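About the Navis Robotics Club

Navis is the student robotics club at Skidari Technical High School. We teach robots to handle everyday objects, mostly in simulation, and we enter one outside competition each year. The club is open to every student in grades 9 through 12. No programming experience is needed to join.

How we started

The club began as a lunch group that built line-following cars from kits. That group had 2 laptops and one set of parts, and members took turns. After a couple of years, several students wanted to work on arms instead of cars. An industrial arm was far outside the budget, so they started learning on simulated ones. That decision set the direction of the club, and most of our work is still done that way.

Today we have 52 members. The youngest are in ninth grade, and a few graduates still log in from college to review code.

What we work on

Our main project is called Lu. It is a set of pick-and-place tasks in a simulated room, with one arm, one table and a changing mix of objects. A student writes the controller, picks a task and runs it. The program saves the result along with a record of every joint position, so a bad run can be played back and studied the next day.

The object library has 86 models. Some came from free collections and some were made by members in the modeling group. We choose objects that are awkward to grip. A cube is easy and does not teach much after the first week. A bowl lying on its side, or something long and tilted, makes students think about where the fingers should go and what the wrist has to do to get them there.

Tables are set up by a script that scatters objects at random. Members can also place them by hand when they want to test one particular problem. Lighting and shadows can be changed too, which matters to the vision group. Their code has to find a dark object against a dark background, and a shadow on the wood can be mistaken for the thing casting it. 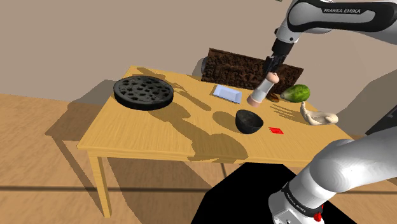 Suqin Cai
Club Advisor and Engineering Teacher

The arm in our Lu scenes is a simulated Franka Emika, white and black, mounted beside a wooden table. We settled on one arm model so that students could share code from year to year. A ninth grader can open a controller written by someone who has already graduated and run it without changing the setup.

I usually start new members with a crowded table. It would be simpler to give them one object at a time, and we tried that. They finished quickly and then had trouble as soon as a tray or a bowl was near the target. With a cylinder that has to be held between a tray and some other small item, they have to plan the way in and the way out. It is slower at first — most students need several meetings before they have a grasp they trust — but they ask better questions.

I have taught engineering at Skidari since before the club had a name. My own background is in machine design, and I learned simulation alongside the first group of students. I still write a few of the tasks. The students write the rest, and theirs are harder.

How the club is organized

Members choose one of four groups for the semester and may switch in January.

Control: path planning, grasping and arm motion.
Vision: finding and naming objects from rendered images.
Modeling: making and cleaning up objects, rooms and tables.
Records: run logs, the club wiki and the yearly report.

Each group has a student lead, elected in May. The leads meet with Ms. Cai every other week to set tasks and settle arguments about shared code.

Competition

We take part in the Zirell Challenge, a regional contest for high school teams. Each team submits a controller, and the judges run it on tables the students have not seen before. To get ready, our competition team runs a batch of 900 trials overnight and spends the next meeting sorting the failures by cause. Dropped objects get one list and collisions get another. The competition team is chosen in October from members who have completed the starter tasks.

Meetings

We meet after school in Room 114, from 3:15 to 5:00 p.m. The lab computers have everything installed. Students who want to work at home can get the setup guide from any group lead — it runs on most recent laptops, though rendering may be slow.

There is no fee. Students who take the late bus should sign up at the front office before the last class period.

To join, come to a meeting or stop by Ms. Cai's classroom. New members are accepted all year.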